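Farnex Obituary Notices — data card

Farnex holds 175 death notices of public office holders, collected from regional news sites and typed into one table. Each row gives the name of the deceased, the last office held, the place of death as printed, and the source of the report. Kamran Minhas built the table; Ruth Lambert checked the offices against the Pilel register.

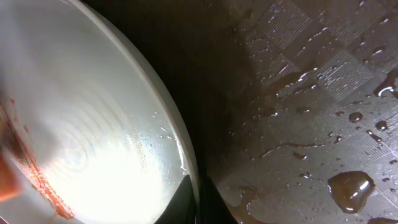

How are conflicting reports of the same death handled?

Both reports are kept as separate rows with a shared case number, and the one confirmed by family or a party office is marked "primary".

Known gaps

Notices from Panganiban stop in December, when the paper there moved its archive behind a login. Tributes from colleagues are stored in a separate file — they are often reprinted word for word, and we count each text once. Cause of death is left blank unless a named source gave it. Seven rows have no place of death.

Version 2 drops the "party" column. Members who had changed party were being coded differently by different readers. Inmaculada Garrido is recoding it from the Gaketti rolls.
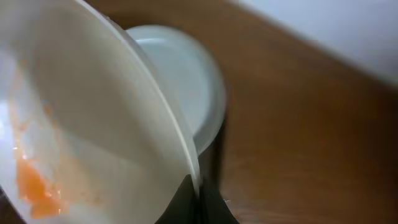
White bowl with orange residue on the inside.

Corrections go to Italo Costa. Include the row number and a copy of the notice.

2 comments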